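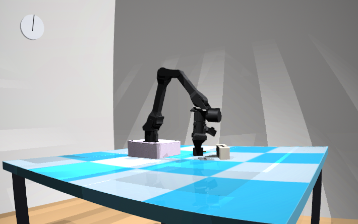
Cakgate Tile Works opens its doors one morning a year, in October, and we went up from Mirnow on the early bus to see it. The tour started at 9 a.m. in the loading yard. There were 19 of us, split into two groups, and ours was led by Aiman Ong, who has worked in the glaze room for six years and was happy to be interrupted.

The clay store comes first. It is a long shed with bays on both sides, and most of what they use comes from a pit near Plurkness. Two older bays hold a darker clay kept for repair orders, mainly hallway floors in old houses. You are asked to stay on the painted walkway, and there is a good reason to wear old shoes.

From there you go through to the presses. Ong handed around a tile straight off the line, which was heavier than I expected and crumbled at the corner when someone pushed it with a thumb. Drying takes 30 hours. The drying room is warm and smells like a basement, and we did not stay long.

The glaze room was the best part. Blues are the house specialty, and a wall of test pieces goes back to the first owner, a potter named Arnardóttir. Her recipe books are in a glass case, open to a page of crossed-out weights. One pale blue was dropped years ago when the supplier closed, and customers still write in asking for it. Ong said the replacement is close on a sample but looks a little green across a whole kitchen.

The kiln was running, so we saw it only from the end. It is longer than the bus we came on. Talking is difficult in there, and the group behind caught up with us.

Coffee was served in the packing hall, with a table of seconds for sale. I bought a box of plain white ones for the back step. Boxes are heavy and the bus stop is at the bottom of the hill, so bring a cart if you plan to buy more than one.

Entry was $7, paid at the gate, cash only. Parking is on the grass below the works. The tour has stairs in two places, and the office will arrange a shorter route if you call ahead.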